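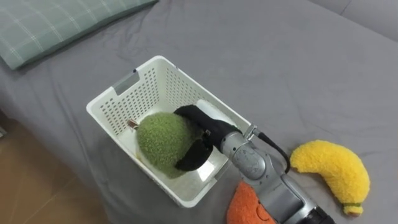
Can you put a soft-touch laminate on a notebook cover and still foil stamp over it? It works if the foil is made for laminated surfaces and the printer runs a test on your finished sheet before the full job.

I'm putting that at the top for the people who read only the first few lines. The rest is how our spring notebook covers went, with prices where I have them.

The notebook is the Woris, our lined A5. Last year's cover was plain uncoated stock and it showed every fingerprint by the time it had been on a shop shelf for a month. Two of the stores that carry it asked for something tougher. We looked at aqueous coating, regular matte laminate and soft-touch, and ended up with soft-touch on a cover stock from Mandwood. The navy got a little duller under the film. The mustard and the brick red hardly moved. If you use a dark solid, ask for a laminated proof and not only a printed one. I approved the navy from a bare proof and would have gone a step brighter if I had seen it with the film on.

The foil was the hard part. Our title is small, with thin strokes, and the first test had gaps in the letters. The shop changed to a different foil and slowed the press down. The second test was clean on everything except the smallest line on the back, the one with the sheet count. We took that line out of the foil and printed it in ink under the laminate. It reads fine and it saved a bit on the die.

On quantities: we ordered 1,111 covers, an odd number that came from how many fit on the press sheets we had already paid for. We lost 178 of them. Most of those were setup sheets for the foil, and the rest were scuffed in trimming. The overage we had planned on would have been fine for a cover with no foil. I would plan higher next time, and I would get the spoilage allowance written on the quote.

Scuffing is the other thing to know. Soft-touch marks when the covers slide against each other in a carton. We now ask for a slip sheet every so often in the stack and a snug carton – the loose ones were the worst. Rub marks on the navy don't come out. On the lighter colors you have to tilt the cover to find them.

For binding we stayed with wire. A glued spine on laminated stock needs the film kept off the glue area, and that was one more thing to set up on a job that already had plenty. The holes punched cleanly. A few covers had the film lifting at the first hole, always on the same corner, and the bindery put that down to a dull pin. They swapped it and it stopped.
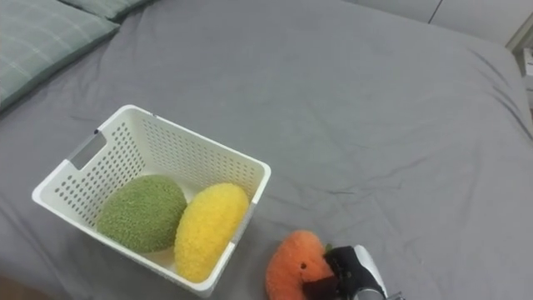 Nidlow wrote on 14/06/2018:

> We are a two-designer shop and we want to move our
> pocket planners to soft-touch covers with a gold
> foil title. Our printer says the minimum is 200 per
> design. Another one will do 150, but they send the
> foil work out. Has anyone here gone with the lower
> minimum and been happy with it? We have four designs,
> so the difference matters to us.
>
> Second thing, does the film curl the cover? Ours will
> be laminated on one side only.

On the minimum, I would take the shop that does the foil in-house, even at the higher number. When our first test failed, the press operator and the person who had laminated the sheets were in the same building and had it sorted that afternoon. If the foil goes out to a second company, ask who pays when it doesn't stick. Get that in an email.

Also ask whether the four designs can share a die. If the title sits in the same spot on each cover, the printer may treat the foil as one run with four changes of sheet. Ours did that for the three colors and charged one setup.

On curl, yes, some. Ours bowed toward the laminated side for the first few days and then relaxed under weight. Heavier stock helped, and so did having the grain run parallel to the spine. Pētersons, who did our binding, wanted the covers to rest flat before punching, so leave time for that in your schedule. We hadn't, and the April delivery slipped.

I can mail you one cover in each color, including a scuffed navy, if you send me an address off list. I still have the two foil tests as well, but I'd need those back.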